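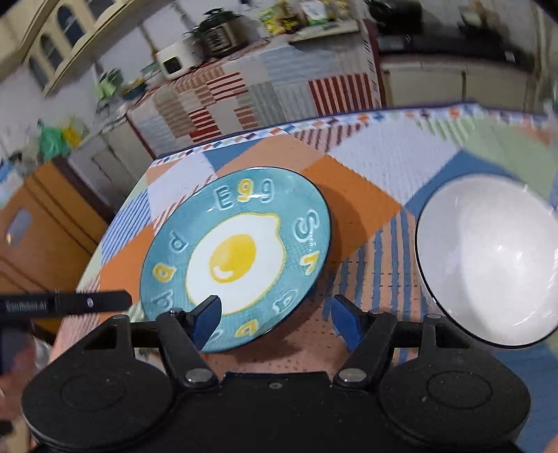
Spiegeleiteller gegen Zweifingergreifer, Küchentisch, 2. Juli

Endlich den neuen Greifer von Cidow am Handgriff ausprobiert, und zwar bei Catríona in der Küche (ihre Patchworkdecke ist ein Traum, für die Tiefenkamera eher ein Albtraum). Der alte Gillico hatte ja diese harten Spitzen, da ist mir im Februar ständig alles weggerutscht. Die blauen Fingerkuppen greifen viel satter zu! Den türkisen Teller habe ich in acht Versuchen nur zweimal verloren, beide Male am dünnen Rand, weil ich zu steil kam. Die weiße Schüssel dagegen: fast langweilig, so gut ging das.

Was mich nervt, ist die Breite. Die zwei runden Gehäuse sitzen so weit außen, dass ich zwischen Teller und Schüssel dauernd aufpassen muss, wo ich hinfahre. Und die Glasur spiegelt, das sehe ich in der Aufnahme sofort. Aurélien meint, ich soll die Belichtung runterdrehen, Ludivine schwört auf einen Polfilter. Probiere ich beides.

Handgelenk tut weh, nach rund 164 Griffen kein Wunder. Morgen noch mal mit dem Regler von Tessier, der soll weicher schließen. Batterien laden!!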